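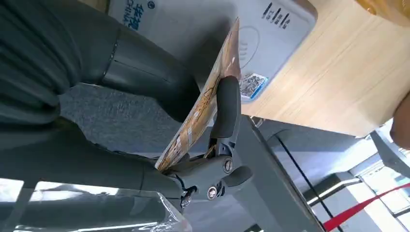 How hard should a parallel gripper squeeze a magazine before the pages start to slide against each other?

With soft pads, about as hard as you would hold it yourself between thumb and finger, and with the contact patch as close to the spine as you can get it. Near the open edge you need more force, and past a certain point more force stops helping.

That is the short version of what I sent off list last night, and I was asked to post it properly, so the rest follows with the original message quoted in pieces.

Ásdís Hjaltadóttir wrote:

> I have been building a two-finger gripper in the Wokside shop on and
> off since February. It does boxes and bottles without trouble. Paper
> is another matter. Single sheets are fine, books are mostly fine, but
> anything stapled or glued with a soft cover fans out as soon as the
> arm turns it off vertical. The outer pages stay in the pads and the
> middle slides down.

Same thing I had. The pads only touch the outside two covers. Everything between them is held by paper on paper, and glossy stock has very little friction against itself. Your pad can be as sticky as you like and it does nothing for page 30.

What helps is pressing where the pages are already joined. For a stapled magazine that means the pad should overlap the fold. I aim for at least a third of the pad width over the spine. If the arm comes in from the open side you will have to reach around or pick from the end, gripping across the spine at the top or bottom corner. The end pick is easier to plan and it is what I use now.

> My fingers are printed PETG with a flat face and a strip of bicycle
> inner tube glued on. Is the tube the problem? I have seen people cast
> silicone pads but I don't have a vacuum pot.

The tube is not the problem by itself. The flat face might be. If the two fingers are even slightly out of parallel, a flat face touches along one edge and you get a line of pressure, which turns the magazine like a hinge. A rounded pad, long in the direction of the finger, puts the pressure in the middle and doesn't care much about a degree or two of error.

You don't need a vacuum pot. I cast mine in a printed two-part mold with slow-setting silicone, poured in a thin stream from high up, and tapped the mold on the bench for a few minutes. There were small bubbles on the back face where it glues to the finger. They have made no difference.

One warning on the mold: if you print it in PLA and leave the layer lines on the inside, they transfer to the pad. I thought that would add grip. It collected paper dust instead and the pads went slick. Sand the inside and give it two coats of clear lacquer. Wipe the finished pads with alcohol every so often.

> Second question is force. I only have motor current to go by. At the
> moment I close until the current hits a threshold and then hold
> there. The number I ended up with is 457 in raw driver units, which
> marks the cover. If I go down to 141 it drops everything heavier than
> a leaflet.

I can't compare my units with yours, because they depend on the driver and the gearing. Put a cheap kitchen scale between the fingers, standing on edge, and write down the reading at a handful of current values. You want that table anyway. Take the readings while closing and again after holding still for a minute. On my gearbox the two were far enough apart that the first table was useless for holding.

Once you have it, use two levels in place of one. Close slowly at the low setting until motion stops, wait a moment for the paper stack to settle, then step up to the holding level. A magazine compresses more than you expect. If you go straight to the high value the controller sees the current spike from the stack compressing and thinks it is done. I suspect that is where your marked covers come from: a fast close that arrives with the motor still carrying speed.

I would start somewhere near the middle of your two numbers with the slow close and see whether you still need to go up.

> Third, the wrist. When the gripper holds a magazine and the wrist
> rolls, the screws on the finger mount work loose. I tighten them
> before each session. Štefanec suggested heat-set inserts.

Inserts, yes. I put off doing it for too long. Machine screws driven straight into printed plastic hold until they have been taken out a few times. Use inserts with a flange if you have the wall thickness, and put them in from the side opposite the screw head so that the load pulls them into the part. Medium-strength threadlocker is fine on brass inserts. Keep it off the plastic, as some kinds craze it.

Also check whether the screws are carrying the side load. On my first version the finger mount sat on a flat face with only the screws to locate it, so every roll of the wrist tried to shear them. I added a shallow lip, 3 mm high, on the gripper body and the mount drops in behind it. The screws now only clamp. I recess the heads as well so that nothing snags on the thing being picked up.

> Last one. I have a small camera on the wrist, looking along the
> fingers. With a magazine in the grip it sees mostly magazine. Do
> people move the camera, or live with it?

I live with it, mostly. Moving it further back gives a wider view but the mount gets long and shakes. What I did change was when I look. I take the picture I plan from while the gripper is still open and well clear, then trust the arm for the last 80 mm or so of travel. After closing I only use the wrist view to answer one thing, whether there is paper between the fingers. For that, a view full of magazine is good enough.

If you want to catch slip while moving, watch a strong edge on the printed cover, close to the pad. If it shifts relative to the finger, stop and put the magazine down. Fine detail in the print tracks better than big areas of plain color. Glare is the thing that breaks it. With a window nearby, glossy paper will go white at some wrist angles and the tracker jumps. I throw away any update where too many pixels are saturated and hold the last good one.

> I was about to order the Sultano finger kit and be done with it.
> Anybody have one?

I haven't used it, so no opinion on the kit. I would fix the closing speed first. It costs nothing and you'll want it whichever fingers are on there.

For reference, my test is dull. I pick the same magazine 13 times from the same spot, lift, roll the wrist to a steep diagonal, hold for ten seconds, roll back, set it down. Then I do it again with the magazine turned so the open edge faces the fingers. With the old flat fingers the first set was passable and the second was bad. With the rounded pads and the two-step close, the first set runs clean and the second still loses one now and then, always with thick issues. I have not solved thick issues. Someone on the Bralamis list claims a third, passive finger underneath takes care of it -- I haven't tried, and I don't like the extra width.

The pad mold files are in the shared folder under fingers/pads, both halves plus the lacquer notes. The mount with the lip is there too, but it is drawn for my body shape and you will need to move the holes. If you change it for inserts, please put the changed file back under a new name and leave the old one. Somebody overwrote the wrist bracket last time and I had to redraw it from a print.

Ásdís, could you post your driver settings and the finger length measured from the pivot? If your fingers are much longer than mine, flex at the tips may be part of this and the pads alone won't fix it.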